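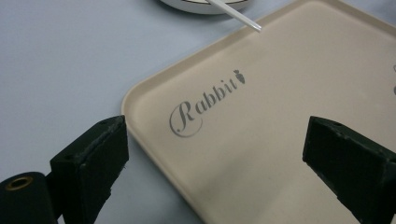 Fingers open over the Rabbit tray, chipped edges and all

Hand-held gripper: when do you swap the fingers?

grastberg_62
Our hand-held gripper has been on table-setting jobs since April and the fingers are starting to look like old dog chews. Worn along the edges, rough near the top of the right one. The counter says 1,469 grasps. The Skoryk sheet that came with them says "replace when worn", for which I thank Skoryk. Do I change them now or wait until they drop something I like?

tavura_tim
Chips on the outside edges don't matter. It's the inner faces that do the holding. Shut the gripper on a strip of paper and pull. If it slides out at the top but not at the bottom, the fingers have splayed and you want new ones.

oddsocket
Disagree. A chipped edge is the bit that goes under the rim of a tray like that one, and a shallow rim gives you very little to get hold of in the first place. I ran a tatty pair for 3 weeks at Dusham and spent most of it blaming the software. New fingers, fault gone. I have not apologised to the software.

tavura_tim
You also changed the screws that day, as I recall.

oddsocket
I did, and I'll thank you not to bring it up.

grastberg_62
Paper test done. Left is fine, right lets go at the top. So you're both half right, which must be annoying.

Spares are in the drawer. Do I change one or the pair?

mill_lane
Pair, always. One new finger against one old one and they meet off centre, then you're chasing the zero all afternoon. Wipe the seats before you fit them, do the screws up by hand first, then nip them up a bit at a time on alternate sides. Close fully, set zero, open fully, check the reading.

tavura_tim
Pair, agreed. I'd still keep the old left one. Label it, mind. I have 22 unlabelled fingers in a biscuit tin and no idea which of them are any good.

grastberg_62
Both changed, zero reset, paper now grips top and bottom. Will run it on the tray tomorrow and report back. The old left one is in an envelope marked LEFT, OK, MAY 2023.

oddsocket
Did you change the screws?

grastberg_62
I did not.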